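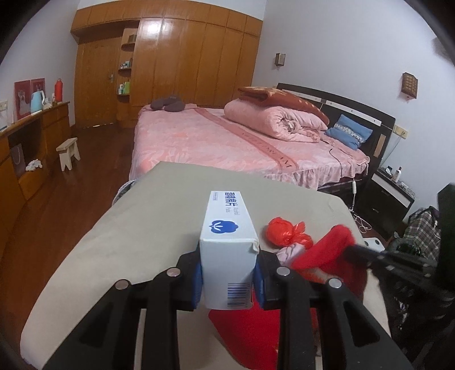 A household inventory sheet works best when every item is recorded the same way, regardless of which room it is kept in. Set up the columns first: item, form, location, quantity, date checked. The form column describes the packaging, and it should be filled in from the object itself. A white rectangular medicine box with a barcode near its bottom edge is entered as "box, barcoded", and the code goes in the notes field. A knotted plastic bag is entered as "bag, tied".

Step 1. Create the sheet. Any spreadsheet program will do. Freeze the top row. Format the code column as text, or leading zeros will be dropped.

Step 2. Assign location codes. Use two letters for the room and two digits for the shelf or drawer: BR04, KT11. Do not reuse a code after furniture is moved.

Step 3. Enter one room at a time. Finish the room before sorting. Sorting a partial list makes duplicates hard to find.
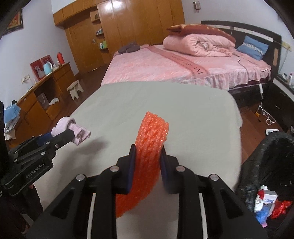
Step 4. Check for duplicates. Sort by item, then by form. Merge rows only when both fields match and the location is the same.

Step 5. Save a dated copy. My own sheet has 799 rows and opens without delay. Hiwot Gebreyes keeps one with 3,406 rows and splits it by floor, with a separate tab for the garage.

Known problem: filters applied before a merge will hide rows from the duplicate check. Clear all filters first.

Ebise Tsegaye
Updated May 9, 2023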